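Prerton RV & Trailer Owners -- February meeting, minutes

Start 7:05 pm, back room at Resinby Hall. Chair Ah-rin Hwang. Minutes Ju-won Bae. Quorum yes.

Last minutes read and passed. One fix: the tow mirror swap was in the small lot, not the main one.

1. Money
Balance after insurance is $3000. Dues still coming in, nine members not paid up. Ah-rin to send one more reminder, then names come off the list for the spring trip. Question from the floor on whether part-year members pay full dues. Yes, same as last year. 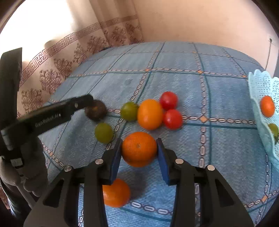

Page last changed: February, 9:40 pm

2. Storage lot at Beltness
Lot owner wants to move us to the back row by the fence. Long talk. Against: soft ground, hard turn for anything over 24 feet, no light back there. For: rate stays at $105 a month per space and the front row would go up. Agreed to ask for gravel on the turn before we say yes. Ju-won to call.

Gate code changes at the end of the month. Do not post it in the group chat, somebody did last time.

Two trailers in the lot have flat tires and no current tags. Owners to be called. If no answer by next meeting, it goes to the lot owner.

3. Spring trip
Min Lake again, three nights. Sites are held, full hookup on the loop side, electric only on the water side. Drawing for loop sites at the next meeting, be there or send someone. Generators off at 9 pm, campground rule, not ours.

Bath house on the water side is closed for repairs till summer. Anyone without a working toilet on board should ask for the loop.

Dump station line was over an hour on the last morning last year. Idea to leave in two groups, 9 and 11. Show of hands, passed. Sign-up sheet for the early group went round, is already full.

Potluck first night. Same as always, bring your own chairs.
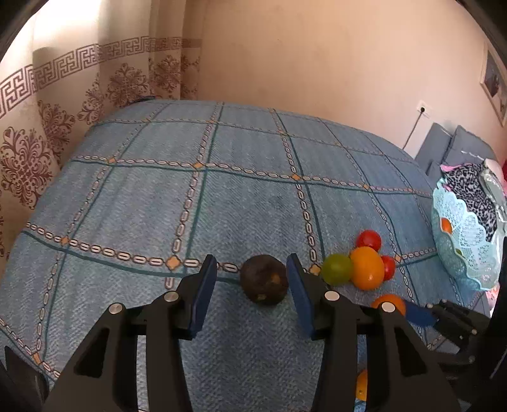

Ju-won Bae

4. Weigh day
Truck scale in Prerton will let us in on a morning in March, no charge if we bring six or more rigs. Come loaded the way you travel, water too. Several people surprised last time, one was 1000 pounds over on the rear axle. Bring your door sticker numbers written down. Discussion of whether tongue weight can be done same day -- yes if someone brings the small scale. Ah-rin has it.

5. Winter damage
Three members with cracked water lines after the cold snap. Low point drains were open but the outside shower was missed on all three. Checklist to be updated, outside shower and the black tank flush line both added. Pink antifreeze, NOT the green stuff.

Roof seal talk moved to next meeting, ran out of time. Short version, look at the corners and around the vents before you head out and dont put new sealant over dirt.

6. Other
-- Club wheel chocks, one pair still out. Please return, no questions.
-- Wanted, a 30 to 50 amp adapter to borrow for the trip.
-- Fridge door latch for an older trailer, free to whoever needs it, see Ju-won.
-- Coffee pot at the hall is broken. Bring your own untill replaced.

Next meeting same room, 7 pm. Agenda so far: site drawing, roof seals, gravel answer from Beltness.

Closed 8:50 pm.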